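Gernis launches Omaslow vehicle dock for rugged tablets

15 May 2018 – Gernis, the supplier of mounting and docking equipment for field computers, has announced the Omaslow, a vehicle dock for fully rugged tablets used by utilities, emergency services and survey teams. Orders are open now and the first units will ship in September.

The Omaslow holds the tablet at four points and locks with a single key. It provides two USB ports, a wired network port, a serial connection and a pass-through for an external radio aerial. Power is drawn from the vehicle supply, and a built-in timer keeps the tablet charging for up to 36 minutes after the ignition is switched off. The dock weighs less than its predecessor, the Sornon, and fits the same mounting plate, so that existing customers can change over without drilling new holes.

Before release, the dock was fitted to vehicles run by the regional water contractor Valentini. Drivers recorded 1,377 docking cycles over the trial period, on made roads and on farm tracks. Their comments led to a larger release lever, which can be worked in gloves, and to a change in the position of the status light.

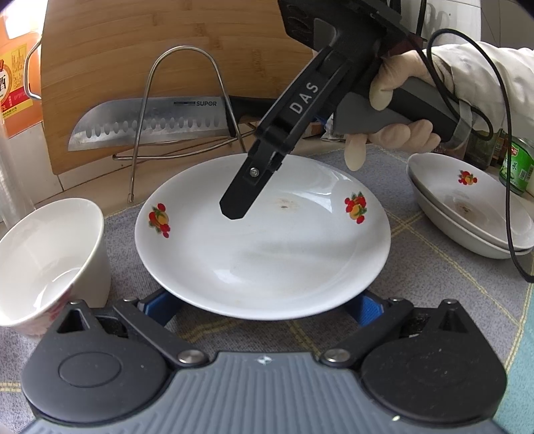

Will the Omaslow accept tablets bought for the Sornon dock?

Tablets with the standard rear connector will fit as they are. Older models with the side connector need an adapter, sold separately by Gernis and its dealers.

"Our customers asked for a dock that could be fitted quickly and then left alone," said Nestor Sebastian, Product Director at Gernis. "The connections they use every day are all on the left-hand side – the rest are behind a sealed cover until they are wanted."

Each dock is supplied with a fused power lead, a fitting guide and two keys. The warranty runs for 5 years and covers parts and labour. Fleet customers may order docks keyed alike at no extra charge, provided that this is requested when the order is placed. The Sornon will remain on sale while stocks last, and spare parts for it will continue to be available.

Trial units can be requested through the Gernis sales office or any approved dealer.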